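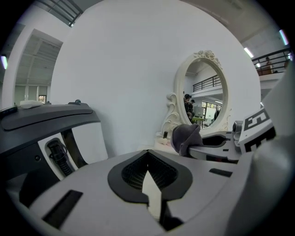
Issue 12

About the Nernthorpe shared workshop

We get asked what we do, usually by people who have seen a video of a robot doing a backflip and assume we have one. We don't. We have benches, a laser cutter that sulks, a mezzanine full of shelving, and a build called Fitilel, a pair of grippers meant to pick up soft things and put them down where you wanted them. So far that means cloth. Cloth is harder than it sounds, and much harder than the forums told us it would be.

Nernthorpe began as a place for members to finish things they had started at home. It still is, on paper. In practice most evenings go to Fitilel, because people who came in to fix a lamp get pulled into arguments about finger pads. Membership is $44 a month and covers bench time, shared hand tools and the right to complain. Filament is extra.

A word on claims. The hobby robotics world runs on them, and we have read plenty: folds any garment, learns from a handful of tries, ready by spring. We bought the Mészáros plans on the strength of a sentence like that. The geometry was fine. The sentence was not, and we spent a winter reprinting parts that were supposed to be done. So on this page we try to say only what we have checked ourselves.

Part of that is holding the gripper and doing the job by hand first. If a person squeezing the thing can't pinch a dark cloth and hang on to it, no amount of software is going to rescue the design. Dark gray is a good test, too. Folds in it are hard to pick out against a shadow, and any program that looks clever on a red-and-white checkered napkin tends to get a lot less clever.

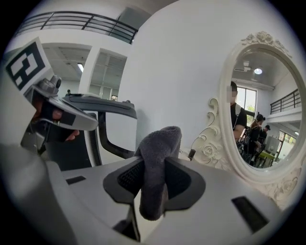 Ivone Toledo wrote to us that 2,000 tries with one kind of cloth tell you about that kind of cloth, and that she would hold off on the word "household" until somebody brought in a fitted sheet. We took the word off the sign-up form. The fitted sheet is still being discussed.

What we won't tell you is that Fitilel will do your laundry. It may never do ours. The controller code, which we call Ninano, crashes if you look at it wrong, and the current finger pads are the fourth design we've been happy with for a week. Parts for one gripper come to $60 if you already own a printer, more if you print as badly as we did at first.

Open bench is Saturday from 10 a.m. Bring your own project or work on ours. Beginners are fine, and so are people who think the whole thing is a waste of time, provided they can solder. For a bench key, ask for Anselmo Furtado at the front desk.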